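Sponsor site inspection checklist, Plolley anniversary weekend
By Takumi Tsuchiya
February

Covers the sponsor row, the main stage surround and the parade staging area. Walk it in this order and write the result beside each item. Anything marked FAIL stays closed to the public until it has been looked at again.

1. Agreement on file
Signed copy held for each sponsor, with the insurance certificate attached. PASS for Adholm and Retitz. Bednárik has sent the certificate but page 2 is missing. Hold their bump-in until it arrives.

2. Withdrawn sponsors
Logos removed from banners, programs, fence mesh and the stage scrim. PARTIAL. The fence mesh on the river side still carries the old panel. Cable ties need to be cut and the whole length replaced, as covering it with tape did not last through the wind last year.

3. Marquees
Weights on every leg, no pegs on the oval. PASS, except the Retitz corner marquee, which had one leg unweighted at 7 am. Fixed while I was there.

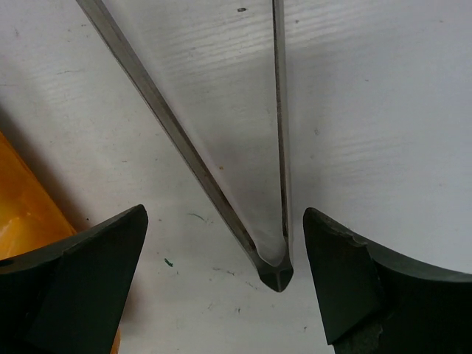
Does a sponsor who pulls out late still have to clear its own site?
The agreement makes the sponsor responsible for its structures and stock up to the end of bump-out, whether or not it is still named on the program. If the gear is not gone by then, council removes it and sends the bill.

4. Banners and signs
Lowest edge clear of head height over walkways. Wind slits cut in anything larger than a doorway. FAIL at the main gate. The Adholm banner is solid vinyl and is tied to a temporary fence with no back bracing. Take it down or brace it – the fence hire crew can do either.

5. Power
Tags current on all leads. Covers over any lead that crosses a path. PASS. 21 leads checked, all in date. One cover near the stage was sitting proud and has been swapped.

6. Crowd capacity
Sponsor lawn is set at 700 people. Barriers and the counting point are in place. PASS, but the second exit opens inward and needs to be pinned back before gates.

7. Protest and public comment area
Marked on the map, level ground, shade and water nearby, not inside a vehicle route. PASS. There have been more than 37 emails about the change of naming sponsor, so expect people here from the morning. Security have been told that placards are allowed and poles are not.

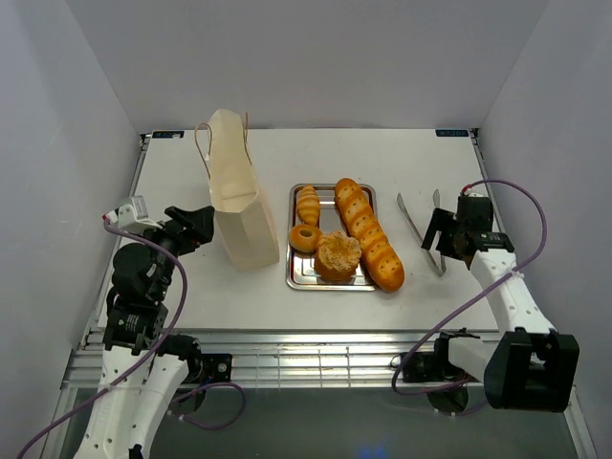
The naming sponsor's old arch is still lying behind the grandstand, one stallholder wrote on the returned form, and the fire track is narrower because of it. Could it go on the list? Added as item 8.

8. Fire track
Full width kept clear from the depot gate to the stage. FAIL. Arch to be moved by truck, as it is too heavy to drag. Recheck the track afterwards for loose bolts and broken footing plates.

9. Sign-off
Both FAIL items need a second inspection and a new signature. Initials on the old sheet do not count. Leave the completed copy at the site office – the sponsor gets a photocopy.

Plolley Events Office | Contact us | © Plolley Events Office | Back to top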